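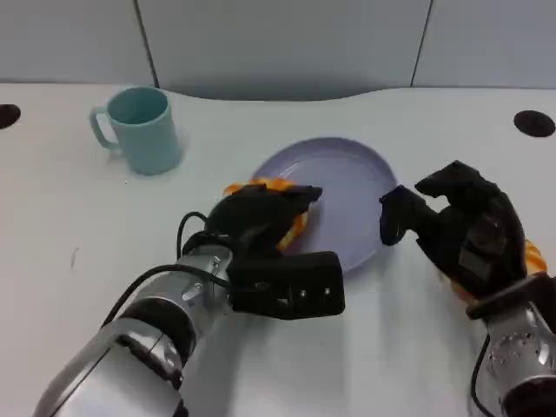 Frequently asked questions: Pletley plates, mugs and table bits

Do your colours match each other?
They get along. Lavender and teal were never meant to match, and customers who want everything in one grey are welcome to it. The lavender plate shifts a bit with the light, so expect lilac at breakfast and something closer to grey by late afternoon.

What can I put on the plate?
Toast. Cake. A small striped pumpkin, if it's April and you live in the half of the world where that counts as autumn. The rim is shallow, so soup is a matter for you and your tablecloth.

Can the plate go in the microwave?
Yes, at 700 watts or less. Let it cool before you stack it.

How much does one weigh?
The Zitura plate is 294 grams. We weighed it again after a customer in Ballarat disagreed, and it still is.

Will it look silly on a white table?
A white table makes most things look as though they're waiting for a dentist. One coloured plate and one coloured mug fix a good part of that. Add a third thing in orange and stop there.

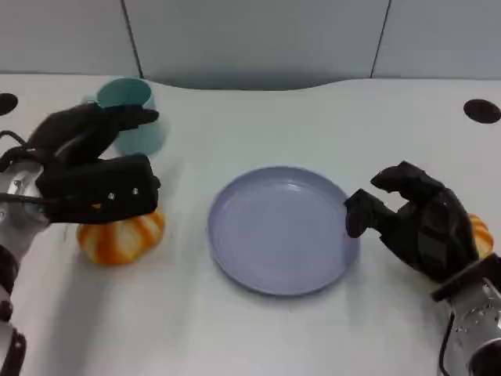
Reader's comment, from Szulc: I'd argue with stopping at three. We run a plate, a mug, a gourd and a butter dish at our place and nobody has complained, although the butter dish does get shoved behind the toaster when my mother visits.

Our reply: Four is fine if one of them is butter.

Do you sell the pumpkins?
No. We get asked this more than anything else on the page. Try a greengrocer.

My mug handle points the wrong way. Is it faulty?
Turn the mug.

What's the return period?
20 days from delivery, unused, in the Ninier box it came in. If you've already flattened the box for recycling, any sturdy one will do.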